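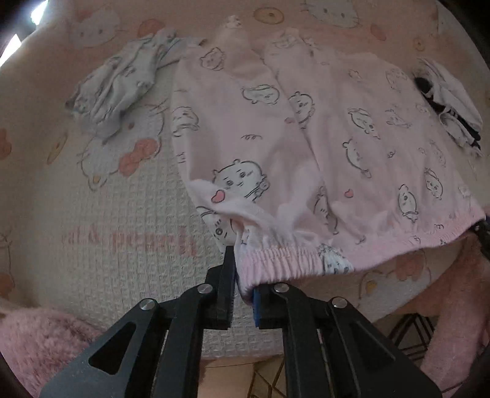

I have been meaning to write about bedtime for months now, and every time I sit down to do it, it's bedtime. So I'm typing this at the kitchen table with a cup of tea going lukewarm next to me, and if it stops abruptly you'll know why.

Some of you remember that we moved to Calloway in the spring, into the house with the stairs that creak on every single step. What I didn't think about when we signed for the place (I was thinking about the porch, I'll admit it, I was completely taken in by the porch) was how much a new house would shake up the evenings. Our daughter is four. In the old apartment she went down like a stone. In this house she discovered that she has opinions about the dark, the closet, the radiator, the sound of the neighbor's garage door, and whether her socks match.

For a good while we did everything wrong. We bargained. We lay down next to her and fell asleep ourselves, and then woke up at two in the morning with a crick in the neck and a stuffed rabbit under one shoulder. We read one more book, and then one more after that, and one night in the summer I read up to 16 of them, although to be fair several were the cardboard kind with about nine words each!

The thing that finally helped came from my old friend Seidu Ayaaba, who raised two boys in a much smaller house than ours. I called him one Tuesday mostly to complain. He let me go on for quite a while, the way he does, and then he asked me what time we started. I said eight. He said no, what time do you *start*, and I realized I didn't have an answer. Eight was when I began saying the word "bedtime" in a louder and louder voice. Nothing in the house changed before that. The lights were all on, the TV was murmuring, I was usually unloading the dishwasher, and then all at once I expected a small person to be sleepy.

So now we start at seven, and we start slowly. I go around and turn off the big lights and leave the lamps. Supper dishes wait. (This was hard for me. My mother never went to bed with a dish in the sink in her life, and I can feel her looking at mine.) Then comes the bath, or on the nights we skip the bath, a warm washcloth and a long conversation about whether ears need washing every day. Then pajamas, which she picks out herself and lays on the bed before she gets in the tub, so that the big decision is already made by the time she's tired and weepy. 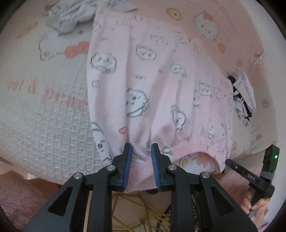
*Pink pajamas with the little white faces.*

After pajamas we read two books, and she chooses the order. The first is usually a new one from the library and the second is nearly always the one about the goose who takes the train. I can recite it. I have recited it, in the car, during a thunderstorm, with both hands on the wheel. If I try to skip a page she puts her finger on the spot and waits for me to go back.

Then it's lamp off, and I sit on the floor with my back against the bed and tell her three or four things that happened that day. They're very plain things. We saw the mail truck. You had toast. The cat from across the street came up on the porch and left again. I got that part from my grandmother, who used to do it for my cousins and me when we all slept in her back bedroom on Drurngate, a whole row of us under one enormous quilt, and I hadn't thought about it in years until I heard myself doing it in the same low voice.

I don't want to make it sound as if every night goes smoothly. Last week there was a forty-minute discussion about a tooth that isn't even loose. And we've got December coming, with my sister's family staying over and the cousins all wound up on cookies, and I fully expect the whole arrangement to come apart for a while. I've decided I can live with that. We'll have a couple of late nights, the goose will still take his train, and we'll pick it back up once the house quiets down.

I'd love to know what you all do at your place, especially if you have more than one to settle at the same time. Leave me a note in the comments. My tea is cold now and I can hear feet on the stairs.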